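3월 14일 브릴데일 대 시넬. 타래로 달립니다. 알림 시끄러우면 뮤트하세요 저는 오늘 못 멈춤

상황 정리부터. 우리 7위 시넬 6위. 승점차 2. 플레이오프는 6위까지. 그러니까 오늘 이기면 뒤집음. 설명 끝

아직 킥오프 전인데 벌써 손에 땀남
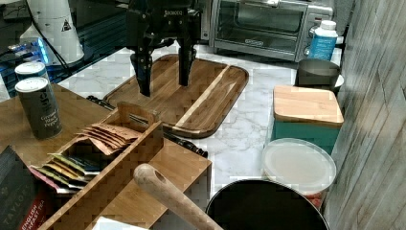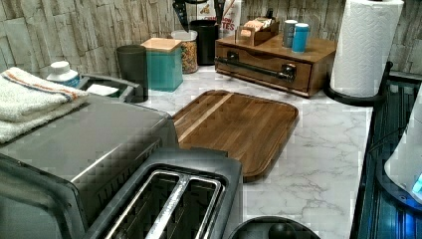 선발 떴다!!! 아 잠깐 왼쪽 풀백이 또 그 친구네

아니 지난 원정에서 그렇게 털리고 또?? 감독님 진짜 고집이... 벤치에 멀쩡한 애 있잖아요. 훈련도 풀로 다 했다며

대신 6번 복귀. 이건 크다. 6번 없을때 우리 중원이 어땠는지 다들 기억하시죠. 기억하기 싫으면 안 해도 됨

시넬은 그냥 늘 나오던 대로. 투톱에 롱볼. 키 큰 애 둘이 박스에 서있고 나머지는 전부 걔네 머리만 보고 참. 욕하면서도 부럽다 저게 되니까

파리에 앱 또 로그인 풀림. 시즌권 값 받아가면서 중계 앱이 이모양이면 어쩌자는건지. 비번 바꾸고 다시 들어가는 중

들어감. 화질은 모르겠고 소리는 나온다. 됐다

참고로 파리에로 보시는 분들 화면이 현장보다 좀 늦어요. 라디오랑 같이 켜두면 골을 소리로 먼저 스포당함. 저는 지난주에 당했습니다. 라디오 끄세요

아모아 파크 잔디 상태 왜저래. 한쪽 골대 앞이 거의 밭인데

주중에 여자팀 경기도 있었고 유스 경기도 있었고. 거기에 비까지. 잔디 탓 하기 전에 일정 짠 사람 탓을 합시다

킥오프

시작하자마자 시넬 롱볼. 예고편이랑 본편이 똑같은 팀

우리 센터백 헤더로 걷어냄. 좋아 저거만 하루종일 해줘

6번 공 잡으니까 일단 숨이 쉬어진다. 한 번 돌려놓고 주는 거. 저걸 아무도 못했음 그동안

오른쪽으로 전개 나쁘지않음. 근데 크로스가 다 첫번째 수비한테 걸림. 첫번째 수비 연봉 우리가 줘야할듯

왼쪽 뚫렸다

왼쪽 또 뚫렸다

아니 제가 선발 떴을때 뭐라 그랬어요

실점. 0대1. 왼쪽에서 크로스 키 큰 애 헤더. 그림으로 그려도 저렇게 못그림

키퍼는 어쩔수 없었고. 그냥 아무도 안 붙었음. 서서 봤음. 나랑 똑같이 봤음

답글로 오프사이드 아니냐고 하시는 분들 계신데 리플레이 보니까 아니에요. 우리 주장 발이 한참 뒤에 남아있음. 아쉽지만 깨끗한 골

여기서 무너지면 안되는데. 올시즌 먼저 먹히고 나서 이긴 경기가 있긴 했나? 하나 있었다. 12월 컵대회. 그것도 승부차기였나 기억이 가물

12월 얘기 나온김에. 오늘 경기 원래 12월에 했어야 하는 거 아시죠. 경기장 얼어서 연기. 그때 시넬은 부상자가 줄줄이였고 우리는 풀전력이었음. 얼음아 고맙다 정말

연기 공지도 킥오프 직전에 나서 버스로 출발한 사람들 다 중간에 돌아왔고. 저도 그중 하나. 휴게소 우동만 먹고 집에 왔음

그날 표는 오늘도 쓸수 있다고 했는데 날짜가 바뀌어서 못 오는 사람들 환불은 아직도 "검토중". 몇달째 검토를 하시는지. 표 한장을 논문심사 하듯이

경기로 복귀. 코너킥 얻음

짧게 처리함. 왜. 왜 짧게

뺏김. 역습. 키퍼 선방!!!!! 와 진짜 손끝

키퍼한테 집 한채 사줘야됨

슬슬 우리가 점유하기 시작. 시넬이 내려앉았음. 한골 넣고 잠그는 거 얘네 특기임. 보는사람 재우는 것도 특기

프리킥. 위치 좋다. 주장이랑 6번 둘이 서있음

주장이 참

벽 맞고

흘렀는데

골!!!!!!!!!!!!! 골 골 골 1대1

누가 넣었지?? 뭉쳐있어서 안보임. 7번인가? 7번 맞네. 7번이 밀어넣음. 무릎으로? 허벅지로? 아무튼 몸으로

모양 예쁜 골 필요없어요. 저런거 시즌에 열개만 더 있었으면 우리 지금 이러고 있지도 않음

파리에 화면 멈춤. 하필 세리머니에서

다시 나온다. 벌써 경기 재개됐네. 세리머니는 나중에 누가 올려주세요

시넬 벤치 항의중. 벽 앞에서 우리 선수가 밀었다고. 음... 밀긴 밀었나? 안보인 걸로

전반 종료 1대1. 휴

하프타임 잡담. 답글 다 못봐서 미안합니다 손이 하나라서 (두개인데 하나는 머리 쥐어뜯는중)

질문 많은거 몰아서. 비기면 어떻게되냐: 승점차 그대로 2. 순위도 그대로. 지면 생각하기 싫고. 이기면 우리가 한점 앞섬

남은 일정은 우리가 좀 더 낫다고 봅니다. 시넬은 위쪽 팀들이랑 원정이 몰려있음. 우리는 홈이 많고. 근데 우리 홈에서 더 못하는거 저만 느끼나요

득실은 시넬이 한참 앞. 그래서 승점 같으면 우리가 밀림. 즉 쫓아가기만 해선 안되고 넘어야됨. 이거 헷갈려하는 분 많길래

왼쪽 풀백 욕하는 답글 좀 줄여주세요. 저도 욕했지만 걔 어려요. 선수 계정에 직접 가서 쓰는 건 하지마시고. 교체 안한 사람한테 따집시다

현장 계신 분 제보: 원정석 쪽 화장실 또 고장. 작년에도 고장이었는데. 같은 고장인지 새 고장인지는 확인 불가

매점 파이도 일찍 동났다고. 관중 많이 온대서 준비한다고 구단 홈피에 써놓고. 무슨 준비를 한건지

그리고 아모아 파크 이름 얘기. 명명권 계약 곧 끝난다는 소문 도는데 구단 발표 나온거 없습니다. 캡쳐 돌아다니는거 출처도 없고 글씨체도 이상함. 퍼나르지 마세요

후반 시작. 교체 있나

있다! 왼쪽 풀백 바꿨다!!! 감독님 제가 오해했습니다 사랑합니다

바뀐 애 첫 터치부터 앞으로 나감. 아니 이런 애를 왜 앉혀놨어요

다시 오해 아닌걸로

시넬 롱볼. 걷어냄. 시넬 롱볼. 걷어냄. 복사 붙여넣기 아니고 실제 경기입니다

7번 오늘 뛰는 거 뭐냐. 수비까지 내려와서 태클하고 다시 올라감. 재계약 왜 안해요 구단. 여름에 공짜로 나가면 저 드러눕습니다

골대!!!!!!!! 아아아아아

6번 중거리가 골대 맞음. 키퍼는 꼼짝도 못함. 손바닥만큼만 안쪽이었으면

분위기는 완전 우리쪽. 이럴때 넣어야되는데. 이럴때 못 넣으면 꼭

말 안할래

시넬 교체. 투톱중 한명 빠지고 미드필더 들어감. 비기겠다는거지. 그래 비기면 너네가 좋지

시간 끌기 시작. 골킥 하나 차는데 신발끈을 몇번을 묶는거야. 찍찍이 신어라 그냥

심판 드디어 경고. 늦었지만 감사

바뀐 풀백 또 올라감. 제낌. 들어감. 넘어짐

페널티????

페널티!!!!!!!!!!!!!!!

시넬 선수들 다 심판한테 몰려감. 접촉은 있었어요. 리플레이로 봤음. 발목 걸림. 세게는 아닌데 걸린건 걸린거

누가 차냐. 주장이 공 들었다. 주장 지난번에 날렸는데. 하늘로 보냈는데. 다른 사람 없나요

7번이 가서 뭐라고 말함. 주장 고개 저음. 그냥 본인이 참

못보겠다. 폰만 볼게요 누가 알려주세요

골!!!!!!!!!!!!!!!!!!!! 2대1!!!!!!!!!!

가운데로 찼대. 가운데로!!! 심장이 철로 되어있나

방금 소리질러서 옆집에서 벽 침. 죄송합니다. 근데 한번 더 지를수도 있음

자 이제 남은 시간이 문제. 우리 리드하면 갑자기 축구 까먹는 팀인거 다 아시니까

수비수 하나 더 넣음. 잠그기. 하 저 이거 무서운데. 내려앉으면 롱볼 다 받아줘야되잖아

시넬은 아까 뺀 공격수를 그리워하는중. 대신 센터백을 앞으로 올림. 여전히 키 큰 애 둘. 공급이 끝이없네

코너킥 수비

또 코너킥

또

키퍼가 잡고 누움. 천천히 일어나라. 아니 누워서 자라. 신발끈도 묶어라. 아까 한 말 취소

관중수 나왔네요. 3,214명. 올시즌 리그 최다. 일요일 낮경기에 이정도면 대단한거. 화장실이랑 파이만 좀 어떻게

추가시간. 길다. 시넬이 끌어놓은 시간인데 왜 우리가 갚냐고

6번 다리 절뚝. 제발 쥐난거여라. 교체카드 없음

6번 그냥 뛴다. 아니 걷는다. 걸으면서도 패스 끊음. 미쳤나봐

프리킥 내줌. 위험한 위치. 키퍼까지 올라옴 시넬 키퍼

손이 떨려서 오타나도 이해좀

찼다

헤더

위로 떴다!!!!!!! 떴다 떴다

골킥. 끝내라 심판아

안끝냄

끝!!!!!!!!! 끝났다!!!!!!!!!! 2대1 브릴데일 승!!!!!!

6위!!!!!!!!!! 우리가 6위!!!!!!

잠깐 눈물좀

진정하고. 다른 경기장 결과는 밑에서 올라오는 팀들도 다 미끄러졌다고 답글로 알려주심. 제가 직접 확인은 못했어요 파리에 스코어 페이지가 죽어서

6번 상태가 제일 걱정. 끝나고 의료진이랑 같이 나감. 본인 발로 걸어나가긴 했고. 소식 나오면 이 타래에 붙일게요

오늘의 선수 저는 7번. 골도 골인데 그 수비가담. 답글 보니까 키퍼 표도 많네요. 전반에 그거 못막았으면 경기 끝났다는 말 인정

교체로 들어온 풀백은 다음 경기 선발 나오겠죠? 나오겠죠?? 왜 불안하지

시넬 팬분들 답글로 페널티 따지시는데 네 이해합니다. 반대였으면 저도 일주일 누워있었을듯. 근데 전반 골 장면 우리는 군말없이 인정했어요 참고만 하세요

아까 12월 표 환불 건. 같은 상황인 분들 저한테 쪽지 주시면 문의 넣을때 한꺼번에 넣겠습니다. 따로따로 보내니까 복붙 답장만 옴. 예매번호는 보내지 마시고 좌석 구역만요

다음은 원정. 버스 자리 아직 남았다고 들었는데 오늘 이겨서 금방 찰거에요. 신청은 서포터즈 게시판 맨 위 글. 저한테 신청하지 마세요 저는 그냥 타는 사람입니다

세리머니 영상 올려주신 분 감사. 7번 코너깃발 찬거 맞네ㅋㅋㅋ 깃발 부러졌네ㅋㅋㅋㅋ 벌금 나오면 모금합시다

6번 추가. 구단 계정에 짧게 올라옴. 근육 경련이고 내일 한번 더 본다고. 일단 숨 쉬어도 될듯

순위표 캡쳐해서 배경화면 했습니다. 다음 경기까지는 이걸로 삽니다. 답글은 밥먹고 와서 볼게요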